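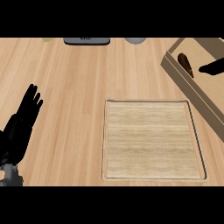
One respondent in Caltham objected that straight-grained tops make every scratch across the grain easier to see, and that our scoring would punish them for it. We kept the scale but scored cross-grain and along-grain marks separately. Figure 3 shows the surface type in question, a pale tan top with long, straight grain and streaks of lighter and darker tone.

Of the 44 library tables in the Siqueira survey, 18 had been refinished before February and were left out of the wear totals. Cross-grain marks were more common near the seated edge — the pattern Clultia reported for school desks. Oil finishes and varnish were not compared, as only 9 tables had a known finish history.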